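I have now read three separate articles telling me that my kitchen would be calmer if I poured everything in it into something else. The rice goes in a jar and the jar gets a label. Then, I suppose, I stand back and feel my pulse drop.

I don't believe it, and I say this as someone who spent most of last winter trying. The push came from an app called Umo, which asks you to list every object in a room and then suggests what to do with it. I got as far as 988 items before I quit. The suggestion, nearly every time, was to buy a container. The containers were made by Clerance. I will let you guess who was advertising at the bottom of the screen.

My sister-in-law, Graça Teixeira, takes the opposite view. She paid for a two-hour session with a home organizer and says it changed her mornings. Maybe it did. Her mornings looked fine to me before. What I noticed was that she now owns a rack for her lids, and that the lids used to live on the pots.

So here's where I've ended up, after a good deal of sorting and a fair amount of returning things to the store.

## Decanting is a second job

Every jar is a small chore that comes back each time you shop. You fill it, there's half a cup left in the bag, and now you own a jar and a bag. The cooking instructions were on the bag. I have made bad couscous twice for this reason.

The claim is that you'll see what you have and waste less. I tried it with 18 jars and threw out about as much stale stuff as ever, only now I couldn't check a date on any of it.

What I do instead is boring. Things stay in whatever they came in, and if they need to be kept together, they go in a plastic basket with holes in it. A Coke bottle can lie in one next to nothing at all and the house does not fall down. 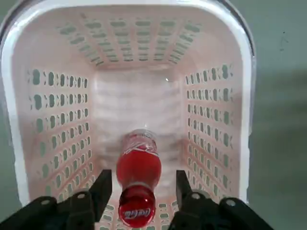 ## "A place for everything" has limits

I agree with the old saying up to a point. Scissors should have a place. So should keys. Past that, the system starts asking more of you than the mess did.

Zisora, which sells modular drawer inserts, has a planning guide on its website with 2,417 possible layouts. I don't doubt the number. I doubt that any drawer I've met needs it. I bought the starter set and it fit neither of my drawers, and the rattle when I opened them was worse than before.

Talukder, the hardware store near us, has one aisle of tubs and baskets and no guide. I go on Sunday mornings when it's quiet. The man at the register once asked what I needed a basket for and I said I didn't know yet, and he rang it up.

A basket that isn't assigned to anything is the only organizing product I'd defend. It can hold the laundry this week and the onions next week, or sit there until you think of something.
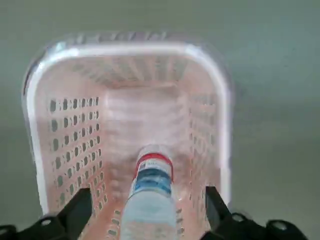 *Plain plastic basket. No label.*

If you love your jars, keep them. I'd only ask that the next article mention how long it takes to wash all those lids, and who ends up doing it.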